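Zellska Docs
Home | Install | Perception | Control | Tooling | Release notes
Search the docs Go
12 comments

Tuning bimanual grasps on clear packaging

Lucrezia Sala
Updated 2023-06-22

Clear bags break the default Zellska pipeline in two places. The depth filter drops most of the film, and the grasp scorer then ranks the contents as if they were lying bare on the table. The steps on this page assume two arms, one overhead color and depth camera, and a working hand-eye calibration. If you haven't calibrated, do that first with the Dumard tool and come back.

Step 1. Split the mask

Run the segmenter with two classes, film and content. The stock model has only one class for a bagged item, so load the weights from the Pranley branch. Set min_area to 100 for content and leave film unset. A zip-lock bag with rolls of tape at one end is a good test item. The content mask should be compact, and the film mask should reach the zipper strip. 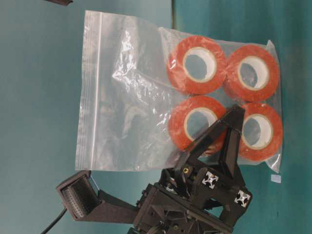

Why not drop the film class and grasp on content alone?
The planner needs the film outline for collision checking. Without it, a fingertip can be routed through slack plastic on approach, and the bag gets dragged before the grasp closes.

Keep both masks in the same frame and publish them on one topic. If they arrive separately, the scorer pairs them by timestamp and will sometimes match a new film mask with an old content mask.

Step 2. Mask out the gripper

The gripper overlaps the item during the last part of the approach. Project the gripper mesh into the overhead view, dilate it by 5 pixels, and subtract it from both masks. Freeze the content pose when more than 45 percent of its area is hidden. Past that point the fitted center moves toward whatever is still visible, and the controller will chase it.

Check the overlay at the fingertip as well as at the wrist. A calibration error in wrist rotation is small near the joint and largest at the tip.
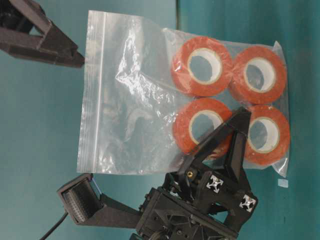 Overhead view: gripper finger over the lower part of the bag, second finger at upper left.

Step 3. Assign the arms

The assignment node is in the Farías package. It takes the film outline and returns one contact region per arm. Two settings matter:

prefer_content: true
min_separation: 4

Separation is in centimeters, measured between planned fingertip positions. Lower values give plans that pass the collision check and then fail in execution once tracking error is added. Raise the value if your arms run without gravity compensation.

Step 4. Close in sequence

Closing both grippers on the same tick pulls the film in two directions. Let the lead arm close first, wait for its effort reading to settle, then release the second arm. The sequencer does this if you set mode to staggered. Do not put a fixed sleep between the two commands; settling time changes with the contents.

For an item held between the grippers, switch the follower from position control to impedance control as soon as both contacts are confirmed.

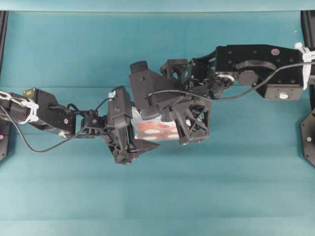 Stiffness along the line joining the two grippers should be the lowest of the three axes. Start the other two at the package defaults and change one at a time. If the item rotates in the grasp, raise rotational stiffness before you touch grip force. Extra force on thin film moves the contents and invalidates the content pose you froze in step 2.

Log the commanded and measured poses for both arms. The replay tool reads the log directly, and most handoff faults show up there as a lag on the follower side. Builds from before April write the two arms to separate files; run merge_logs on them first.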